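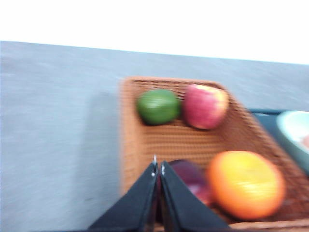 How long does fruit keep once it is out of the bag?
Most apples last a week or two at room temperature and a good deal longer in a cool larder. Bananas and soft fruit need eating within days, and grapes are best left in the fridge until you want them.

Utden Slatted Larder Rack

The Utden is a free-standing storage rack for fruit and root vegetables. It has six pull-out trays on a beech frame and is made for larders, utility rooms, garages and frost-free sheds. Each tray has a slatted base so that air can move between the layers.

Product code: 1324
Height: 945 mm
Width: 540 mm
Depth: 357 mm
Frame: untreated beech
Trays: six, slatted pine
Maximum load per tray: 8 kg
Assembly: needed, screwdriver not supplied
Guarantee: 2 years

Using the rack

Stand the rack on a level floor, out of direct sun and away from boilers and radiators. Put heavier crops such as potatoes and beetroot in the lower trays. Cover the potato tray with sacking or thick paper to keep the light off.

Late apples and pears store best in a single layer with a small gap between each fruit. Sort through them before they go in and keep back any with bruises or broken skin for cooking. Check the trays once a week. Keep onions well away from potatoes, at the opposite end of the rack or in a net on a hook.

Early apples do not store well on any rack. If you pick in August, plan to eat or freeze them. Varieties picked in October will often see you through to the new year.

Cleaning

Brush out the trays when they are empty and wipe them with a damp cloth. Leave them to dry fully before sliding them back in. Do not soak the trays or put them in a dishwasher. The wood can be oiled, but let the oil cure for a fortnight before storing food on it.

Spares and extras

Single replacement tray, code 1324T
Set of four adjustable feet
Jilik cotton tray liner, washable at 40 degrees
Flirkov slate labels, pack of six, with chalk pencil

Delivery

The rack is sent flat in one carton by Chauhan Carriers, normally within five working days. Deliveries are made to the door only. Spares and liners go by ordinary post. Unused racks can be returned within 30 days in the original carton, and return carriage is paid by the customer unless the item is faulty.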